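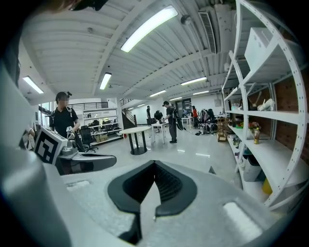 White shelving at the back, boxes on the floor.

22nd January

Onion skin batch, second go. Wool from Bornside again, the fine one. Weighed out 263 g dry, split into 4 skeins, tied them looser than last time (last time = white bands under every tie, looked terrible).

Alum on all of them. Dissolved it in hot tap water first, then into the big pot. Brought up slow, held an hour, left to cool in the pot with the lid on. Erlinda wants to skip the cool down and save an afternoon. I say not yet, one change at a time.

Dye bath: skins soaked overnight, simmered, strained through the old pillowcase. Bath looked like strong tea. Lots of grit in the bottom even after straining, so strained it agian. Skeins in together, turned every few minutes with the long stick. Pulled at 16, 25, 40 minutes and the last one left in until the bath was cold.

Results, wet:
- 16 min: yellow, thin, a bit green by the window
- 25: proper yellow
- 40: gold. Best so far
- overnight one: brown-orange, uneven at one end where it was sticking up out of the bath. My fault, should have weighted it

Will go lighter when dry. Not writing shade codes until then, I got burned on that with the madder.

Iron: dipped a short end of the 25 in the iron pot. Went olive almost at once. Nice color, but wool felt harsh after. Too much iron? Used the Pumus recipe straight from the sheet, and the sheet is for linen. Try half.

Rinse water ran clear on the third rinse for the short ones, took six for the overnight. So a fair bit of that brown is just sitting on the surface. Rub test on white cotton tomorrow once dry.

Rommel asked about light. Fair question. Onion fades, everyone says so, but we have no numbers of our own. Plan: cut a piece from each skein, wrap on card, cover half with foil, tape to the south window. Look at them end of February. Keep a matching set in the drawer, in the dark, LABELED this time.

Herora order: they want yellow, around the 25 color I think, but they havent seen a dry sample. Don't promise anything. Send the card first.

Pangilinan dropped off another sack of skins, red ones mixed in with the brown. Sort before using. Red gave that muddy green in the fall and I don't want it in the same pot.

To do
- sort skins
- order alum, the jar's nearly done
- new pillowcase
- pH strips?? can't find them, were by the sink
- wash the stick, it's dyeing things on its own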